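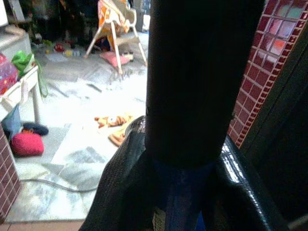

Home Archives Threads Members Help
Search this list... Go

Re: Small tiled room, what to sweep it with?
From: Amerley Ackah
24th March

Hello all, and a special hello to the new people from the Munska end of the valley, lovely to have you!

Quaye wrote:
> We have a little tiled room off the main one, and whatever
> I sweep in there ends up back in the grout lines. I've tried the
> big broom and I've tried the vacuum. Do any of you
> use a long-handled dustpan, and is it worth the money? My
> knees are 76 years old and would like to know.

Oh Quaye, I do feel for your knees. I've gone back and forth on this ever since we moved into the Gundamance house in September, and I have come around completely to the dustpan with a long handle. Ours is yellow with a red handle, and it goes with a brush with green bristles, so it's a cheerful pair if nothing else. I think I paid 6 dollars for the two at the Relletti store, but don't hold me to that, it may have been a sale.

What I do is start at the far wall and bring everything toward the pan in short strokes, along the grout and then across it. Long strokes just fling the crumbs (ask me how I know). Paper is the easy part. I pick up the big crumpled pieces with the same brush, tip them in first, and leave the fine dirt for a second pass. 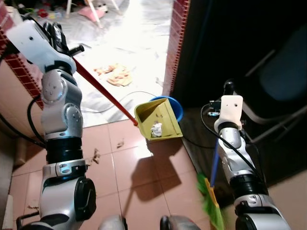 The other thing I'd say is keep a bucket in the room with you. I used to carry a full pan all the way to the kitchen trash and lose half of it in the doorway, and then of course I had to do the next room too! Any old plastic bucket will do, as long as the rim is wide enough to tip the pan over.

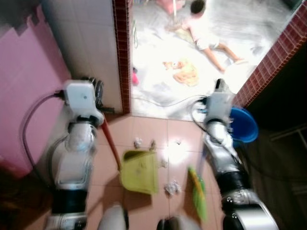 Paper on the pink tiles, blue bucket over by the wall.

As for the vacuum, I wouldn't give it up, but I save mine for the rugs. It takes me longer to untangle the cord than to sweep a room that size.

Does anyone have a good way to get hair out of the bristles? I've been using an old comb and it's slow going.

Warmly,
Amerley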